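The round table and the snack problem

24 April 2026
By the author

When we moved into the Pinenton rooms last July, the first thing we bought was the round table. It is white, it came from Ingvarsson, and it cost more than I wanted to spend. We looked at two smaller ones that would have saved us 155 dollars, but you can't fit a laptop stand, a few people and anything to eat on those.

It gets used for everything. People work at it standing up, leave their phones on it, and run cables across it. It also became the place where the snacks live.
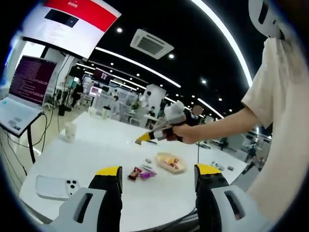
The table on a working afternoon, candy included.

For the first few months I bought snacks in whatever bags the corner store had. The bags got torn down the side and tipped over, and I was picking up wrappers every evening. Then I started ordering mixed boxes from Cokow. A box holds 304 pieces, all individually wrapped, and lasts us a good while if I keep most of it in the cupboard and put out a little at a time.
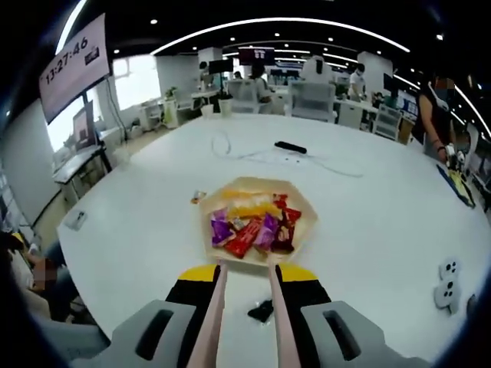 Trays took me longer to sort out than the snacks did. I tried a cereal bowl, then a baking dish, and both were too deep, so the good ones sank and people dug for them. The hexagonal wooden one is my favorite so far. It sits near the middle where everyone can reach it, and a pile in it stays put, apart from the odd candy that ends up on the table next to it. I'd buy a second one, but Ullolora, where I got it, only has the larger size now.

The lighter trays are fine for a small refill. They slide if you bump them, and they are easy to rinse or throw out.

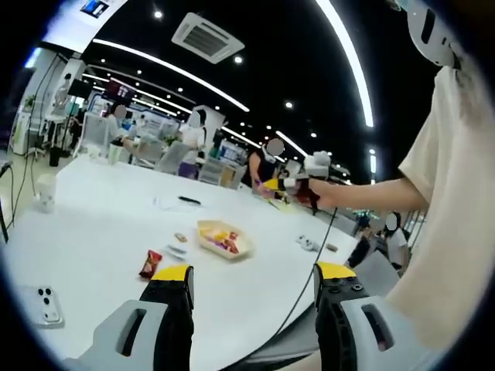 Paper boat tray, with a red packet on the loose.

I wipe the table down at the end of the day with dish soap and warm water. Pen marks need a second pass. The next box is on order, and I've asked for fewer of the sour ones.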